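Section 5: Running the Cable to Your Base Unit

Before you start

By now the Pinura base unit should be sitting where you want it, and you should have stopped moving it. If you are still deciding between the bookshelf and the top of the fridge, go back to Section 4 and have the argument there. The fridge loses.

You will need the antenna lead from the bag marked Prulton, the adhesive clips, a pencil, a tape measure and a clean rag. The lead is 800 cm long. Measure the route along the skirting board and up the wall, the way the cable will go, and leave the straight line across the room to the crows.

CAUTION: Do not join two leads to make a longer one. The signal will arrive at the far end tired and the base unit will report Fault 13, a code shared with several unrelated complaints.

5.1 Laying out the route

1. Switch off the base unit at the wall. The button on the front only puts it to sleep.

2. Uncoil the lead on the floor by turning the coil, as you would a garden hose. Pulling it off the end puts a twist in every loop, and those twists will still be with you in March.

3. Leave the lead lying flat for a few hours. Overnight is better. It has been wound up in a box since it left the factory and needs time to get over it.

4. Mark the clip positions in pencil, one every 200 mm. Go closer together at doorways, where feet and vacuum cleaners will test your work.

5. Wipe each position with the damp rag and let it dry. The clips will stick to paint, tile and sealed timber. They will also stick to dust, briefly.

NOTE: Keep the lead off ducted heating vents. If you have a Clillska wall panel heater, route the lead beneath it and never behind it.

5.2 Fixing and connecting

1. Start at the antenna end. Everyone wants to start at the base unit because it has the lights on it. Resist.

2. Press each clip down hard and count to 13 before letting go. Fit the lead into the clip afterwards.

3. Take corners gently. A wide sweep is fine and a right angle is not. If the cable has a visible crease, straighten it by hand and move the nearest clip back until the bend relaxes.

4. Where the route crosses a bench or sill, let the lead hang in a loose curve until the last clip is on. You can take up the spare once both ends are connected. 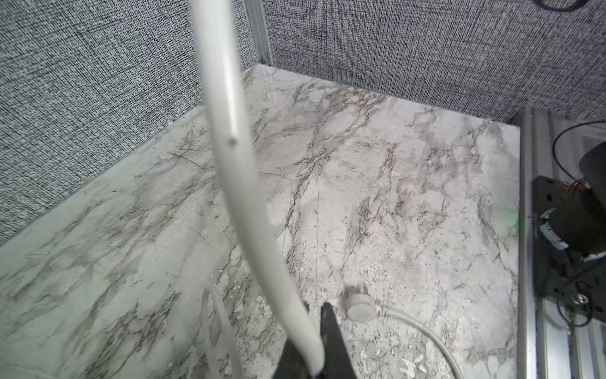
Fig. 5-2. White cable in a loose curve over a marble-patterned surface.

5. Push the plug into the socket marked YAGI and turn the collar finger-tight. Put the pliers back in the shed.

6. Switch the base unit on at the wall. The light blinks amber, thinks it over, and should settle on green.

If the light stays amber, check the collar first. If it turns red, check that the plug hasn't gone into the socket marked AUX, which is the same size, the same colour and right next door. We have raised this with the people who designed it.

NOTE: Coil any spare lead loosely behind the base unit and hold it with the fabric tie. Do not use the wire twist from a bread bag, however handy it looks.

5.3 If you rent

Warm the clips with a hair dryer on low before removing them, and peel sideways along the wall.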